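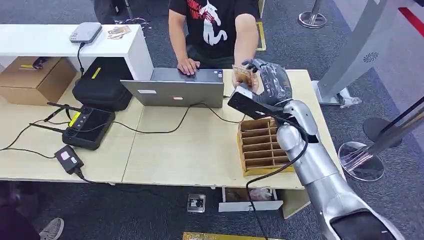
Card handover at the table, laptop and remote in reach.

The Drolten arm was due for its 1000-cycle check, and I put that off until September, then put it off again. Notes follow, mostly so I can find them next time.

Handover is the test I use first. The hand takes a card, holds it, and gives it up when somebody pulls. It exercises the fingertip closing force, the release threshold and the wrist compliance in one go, and it needs no fixture. A thin card is harder than a block. If the force is set too high the card bends, and if the release threshold is too low it drops out as the arm slows.

I left the closing force at the Tretomora defaults and moved only the release threshold, up to 80 from the factory value. The units are not documented. Settings go in from the laptop. The remote stays on the table, powered, with the stop mapped to a thumb button.

Cable routing

Most faults I have logged on this arm were cable faults. An external cable needs a loop with enough slack for full wrist rotation, but short enough that it can't hook a table edge. My routine:

Jog each joint to both limits at low speed and watch the loop.
Check the strain relief at the forearm. Hand tight plus a quarter turn.
Wipe down the sleeve and look into the folds for grit.
Retape anything that has let go.

I replaced one tie and moved the anchor 9 mm toward the elbow. The old position had polished a flat on the cable jacket, with no conductor showing.

Gripper pivots

The other gripper is a simpler mechanism and wears differently. The hex bolts along the top are what I check, the one by the finger pivot first. Too loose and the fingertip wanders sideways. Too tight and the finger drags on opening, with a current rise you can see in the Juvard log well before you can feel it by hand. I put a paint-pen line across each head after torquing - cheap, and quicker than getting the wrench out again.

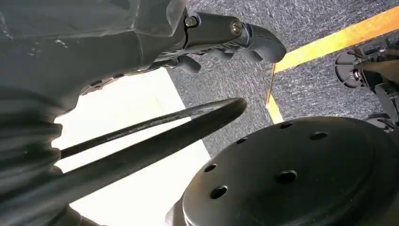

Floor and clearances

Yellow tape on the carpet sets the keep-out line. Carpet is a poor surface for it. The corners lift first, so I press those down before each session and replace the run when the adhesive picks up fibre.

Anything with a base gets parked before the arm is enabled. The wrist camera view is useful for this, as it shows what is under the gripper at floor level, where the operator's view is worst.

Next check is at 3000 cycles. Still open: the Tapley calibration file, which loads with a version warning I haven't traced.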